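Paquette to Reissue Endberg's "Trudolel" in August, Without the Usual Claims

Reissue announcements tend to promise that you will hear a record as if for the first time. Paquette would like to be a little more careful. The label will put out Trudolel, the second album by the four-piece Endberg, in August on vinyl and as a download. It is the same album it always was, and anyone who disliked it then will probably dislike it now.

The original pressing ran to 349 copies. Collectors have since talked it up as a lost classic, a phrase the label has left off the sleeve. Half of the first side is very good. The long organ piece that closes it goes on for 14 minutes and could have made its point in six.

What was done to the sound

Not much. The master tapes were transferred at Baltus, the studio where the record was made, and the new cut was taken straight from those transfers. The bass is easier to follow than on the old pressing, and the singer no longer spits on every "s." Some tape hiss remains. Paquette tried a cleaned-up version and found that the cymbals went dull, so the hiss stayed – listeners with expensive headphones will notice it between songs.

What has been added

Five tracks from the same sessions are included with the download. They were not "found in a vault." The band left them off the album because they thought the songs were weak, and on three of them the band was right. The other two, a slow waltz and an early try at the title song with no drums, are worth having.

There is no colored vinyl, no numbered edition and no box. The vinyl comes in a plain sleeve with a lyric sheet, which fixes the wrong second verse printed in the original.

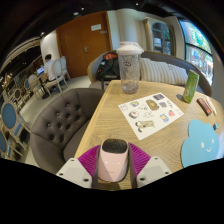 Live dates

Endberg will play the album in order at Baltus on a Saturday evening in August, doors at 7:30 p.m. The room holds up to 200 people. Earlier talk of a full tour came from fan pages and was never confirmed by the band or the label. If more shows are booked, Paquette will say so once the contracts are signed.

Ordering and review copies

Orders open in the Paquette web store at the start of August. Reviewers can ask the press desk for a download of the full album and the extra tracks. Bad reviews will not affect future mailings.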